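**Ticket 1506 – Hot water drops out at the Level 2 kitchenette, Bakon building**

Opened by: Asanka Saha
Assigned to: Asif Lodhi
Priority: normal
Opened: Fri 6 October

Hot water at the kitchenette sink runs fine for a short while, goes cold, then comes back if the tap is shut off and opened again. The cold side is normal. It has happened every morning this week. The unit under the sink is a Drudness on-demand electric heater, fitted in April by Biswas Plumbing. The washrooms on the same floor run off the central tank and aren't affected.

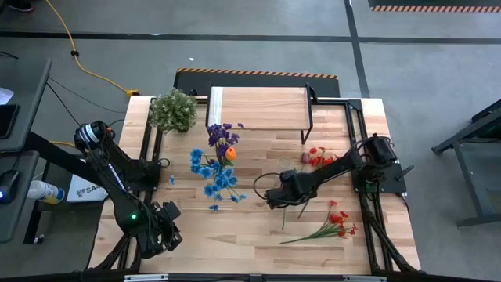
### Checks done

**Breaker.** Not tripped. Switched it off and on again anyway. No change.

**Display.** Shows the set temperature at idle. When the water goes cold the display drops to two dashes and stays that way until the flow stops. There is no dash code in the Drudness booklet, only E-codes.

**Inlet screen.** Shut the isolating valve, pulled the screen and rinsed it under the cold tap. It had a fair bit of grit in it, grey and sandy. Put it back and ran the tap. The hot water lasted longer than before but still dropped out.

**Aerator.** Unscrewed and cleaned. Some scale on the mesh. Ran the tap without it and the fault didn't appear at all in around 4 minutes of running. Put it back and the fault returned. I tried this twice with the same result.

**Isolating valve.** Found it only partly open when I started. I can't say if it was left that way at installation. It is now fully open.

So it looks like low flow. The heater needs a minimum flow to keep the element on, and with the aerator in place we seem to be sitting right at the line. A full-bore tap would probably be fine, but that is not what's fitted.

### Notes from the supplier

Rang the Sasitmont parts desk. They said dashes on this series mean the flow sensor has stopped reading, either from low flow or from debris on the little turbine. They suggested cleaning the sensor before ordering anything. The cover on the heater is held by tamper screws and the warranty sticker goes across the seam, so I left it closed. Biswas can open it without voiding the warranty – I've emailed them and copied Asanka.

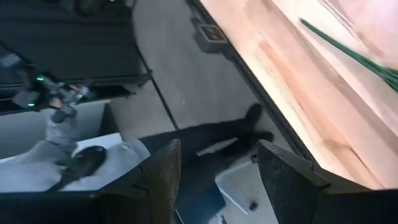

**Can people keep using the sink in the meantime?**

Cold water is fine for drinking and rinsing. For dishes, open the hot tap all the way and leave it there. Part-way open is when it cuts out. Please don't turn up the set temperature to make up for it, as the next person gets scalded when the heater kicks back in.

### Update

Biswas attended and opened the unit. The turbine had the same grey grit on it as the inlet screen. Their tech cleaned it and flushed the line into a bucket. She thinks the grit came from the street main work and said other units on the block have had the same trouble. No parts used and no charge, as it's under warranty.

She also swapped the aerator for a higher-flow one from the van. The old one is in the drawer under the kettle, labelled, in case anyone complains about splashing.

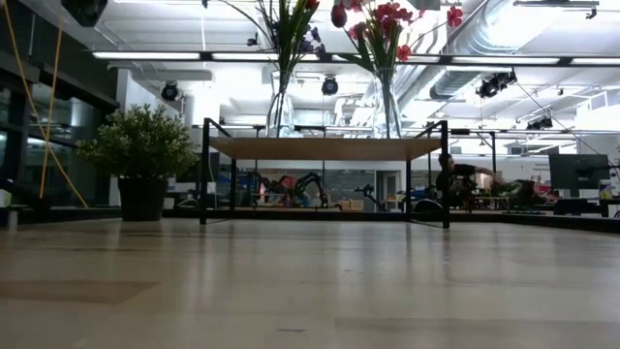
After she left I ran the hot tap full open, then half open, then at a trickle. Full and half both held temperature. The trickle still goes cold, but she said that's normal for this model and there is no setting to change it. The display showed the dashes only on the trickle test.

Still to do:

- Stick a short note by the sink about opening the tap properly (Asanka)
- Pull the inlet screen again in a month and see how much grit is in it (Asif)
- Ask building management for a sediment filter on the Level 2 branch. Sasitmont quoted $300 for the housing and cartridge, fitting extra

Status changed from Open to Monitoring. If it drops out again with the tap fully open, reply on this ticket and don't start a new one.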